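Wutton team teaches robot hands the small stuff, starting with marker caps

December 2023

Pulling the cap off a marker takes a person about as much thought as blinking. For a robot hand it is a mess of tiny problems: where to pinch, how hard to pull, which way to tilt, and what to do with the cap once it lets go. A research group at Wutton thinks it has found a better way to teach those moves, and the first results are a lot of fun to read.

The method is called Plevura, and its big idea is to learn from people's hands, seen from roughly where the person's own eyes are. There is no glove full of sensors and no motion-capture stage with glowing dots. People sit or stand at an ordinary desk and do ordinary things with paper and markers, and the software studies what their two hands get up to along the way.

Earlier systems of this kind mostly tried to copy the path of the hand through the air, centimeter by centimeter. That works nicely for reaching and grabbing. It falls apart once both hands are busy with one small object, when the path matters far less than how one hand moves against the other. 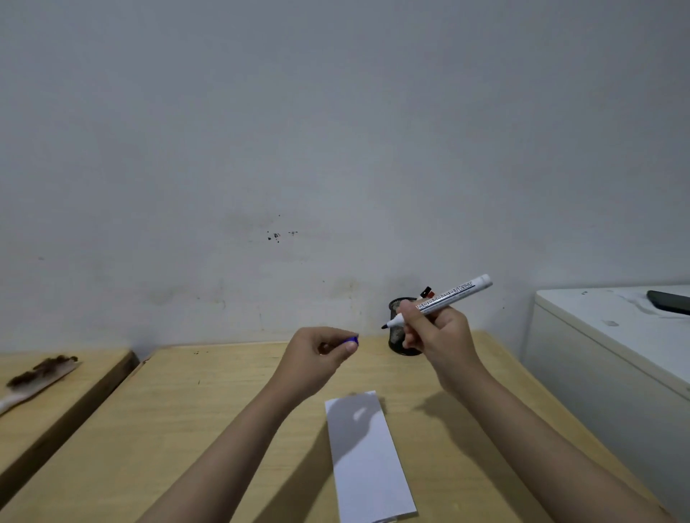

Plevura goes after that relationship directly. The software breaks a task into what the team calls "holds," short stretches where each hand has a steady job, and "handoffs," the moments when a job changes. Uncapping is a hold on the barrel, a hold on the cap, then a handoff as the two come apart. Writing on loose paper is another good one: one hand keeps the sheet from sliding while the other draws. A robot trained this way is told who is doing what for whom (the left hand steadies, the right hand works, or the other way around) and is left to find its own path.

That last bit is what makes the work so exciting for people in the field. A robot arm has different joints and different reach, and most grippers have nothing like five fingers. Forcing it to trace a human wrist through space has always been an awkward fit. Give it the jobs and the order they come in, and it can get there in its own way, even if that way looks pretty odd to us.

The gains are easy to see in the numbers. On a two-arm robot that had never been trained on markers, the older path-copying approach finished the full routine (pick up, uncap, make a mark on a strip of paper, recap) in 30 percent of attempts. With Plevura the same robot finished in 70 percent. Both versions learned from the same set of recordings, 50 in all, so the jump can't be put down to extra practice. The team ran the comparison in November and repeated it on a second robot with a different gripper, where the gap was a bit smaller but pointed the same way.

Fifty recordings is a tiny number for this kind of work, by the way. Teams often gather thousands before a robot does anything worth showing, and the recording sessions are slow and dull for everybody involved. The Wutton group kept each one short, and asked people to carry on however they normally would. Some hold the cap in their fingertips and pull the marker away from it. Others park the cap on the desk while they write, or push it onto the back end of the barrel. The software was given all of these habits together, and the team says the variety helped.

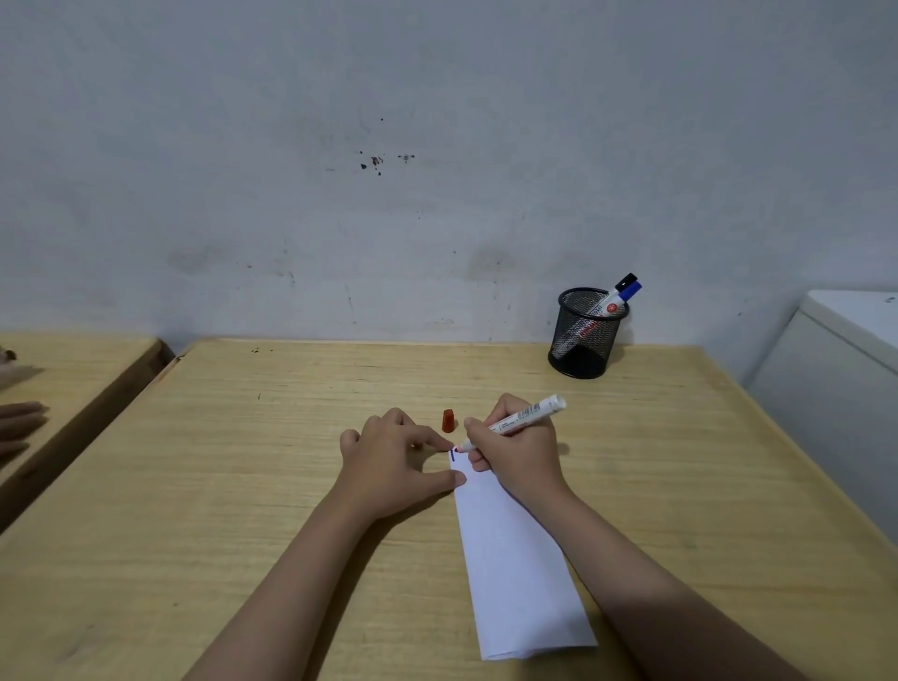
Volodymyr Lytvynenko is a little more careful about the whole thing. He thinks the split into holds and handoffs is the right one and says he wishes he had tried it years ago, but he points out that a marker is a very forgiving object. It is stiff, it is the same shape every time, and if you pull a touch too hard the worst you get is a cap on the floor. He would like to see the method tried on a zipper, or on a bag of flour with a folded top, before anyone says it handles two-handed work in general. "Paper is where I would look first," he adds. "It creases, it slides, it curls up at you. If the holding hand is really learning to hold, paper will show it."

The team has paper on its list too. In the current tests the strip was only there to be written on, and the robot got credit for any mark that landed on it. The next round asks for more: fold a strip, keep it flat, and draw a short line in one color with a second color next to it, which means changing markers halfway through without losing the paper. Early runs have been mixed. The robot is good at the swap itself and quite bad at going back to hold the paper afterward. It tends to press too close to the edge, and off goes the strip.

There are other rough spots. The method still has trouble when one hand hides the other from view, a thing that happens constantly in close work, and its guesses about what the hidden fingers are doing can be wildly wrong. Lighting matters more than the group would like. Training is quick, but sorting each recording into holds and handoffs takes over 2 hours of computer time, and the team wants that down to minutes so other labs can use it without a big machine in the basement.

Two labs have already asked for early access. Triantafyllou plans to try Plevura on sorting and packing small parts, a job where one hand nearly always steadies a tray for the other. Skodwood is interested in kitchen tasks, jar lids above all — and anybody who has fought with a stuck jar will be cheering for that one.

The code and the full set of recordings will be shared once the paper-folding tests are finished. Until then the group is still collecting, and it is especially keen to record left-handed people, who are badly outnumbered in the first batch.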